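Reuse of Packaging in Shared Student Housing
Project report, group 7
Kristine Villanueva, Tomoyo Kawaguchi, Vilho Nieminen
Supervisor: Heikki Miettinen

1. Background

Most student buildings in our town sort glass, metal, paper and plastic in the yard. What happens in the apartments before that point is less well known. Our project looked at how long everyday packaging stays in use inside a shared apartment, and what people use it for before they throw it out. The idea came from a course lecture in November on household waste.

We chose the Terkitz building, where two of us live. The apartments there are shared by students who mostly did not know each other before moving in.

2. Method

We put a paper questionnaire in every mailbox and got 48 answers back. The questions covered bags, jars, boxes and bottles. For each type, people marked whether they kept it, where they kept it and what they last used it for. We also did longer interviews in two apartments. Tiina Rissanen at the housing office read the questions before we printed them and asked us to drop one about income, which we did.

The interviews were done in the evening, usually after 6 p.m., when most of the residents were home. Vilho took notes and Kristine asked the questions. We did not record sound.

3. Results

Of the people who answered, 83 percent said they keep at least one type of packaging for later use. Glass jars were kept the longest. People used them for rice, coins, screws and leftover soup. Cardboard boxes were kept mainly by people who expected to move again within the year.

Plastic bags were harder to sort out. Many people wrote that they keep bags but could not say which ones or why. In both interviews we heard that small clear bags are popular for craft supplies and cables – you can tell what is inside without opening them. Larger bags ended up as trash liners.
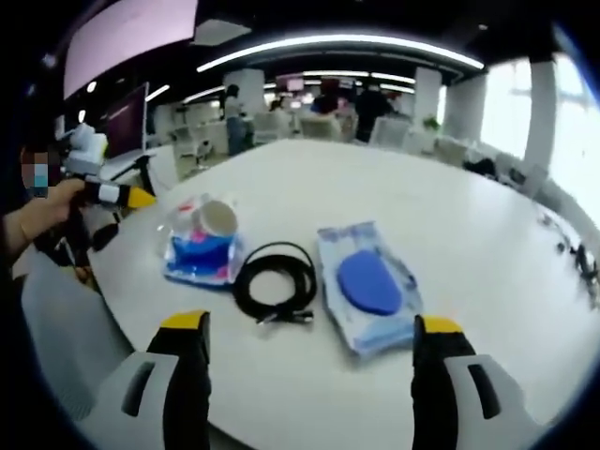
Figure 1. Clear plastic bag with blue and pink contents, on a round white table.

Shared storage was the main problem. In one apartment the cupboard under the sink was full of jars, and each person thought they belonged to someone else.

4. Discussion

The sample is small and comes from one building, so the results should not be applied to student housing in general. People who care about waste may also have been more likely to answer. Our question about bottles was unclear, as some people counted returnable bottles and others did not. We left that part out of the results.

If the survey is repeated, we suggest adding a question on how often shared cupboards are cleared. Tomoyo has the blank questionnaire and the table of answers.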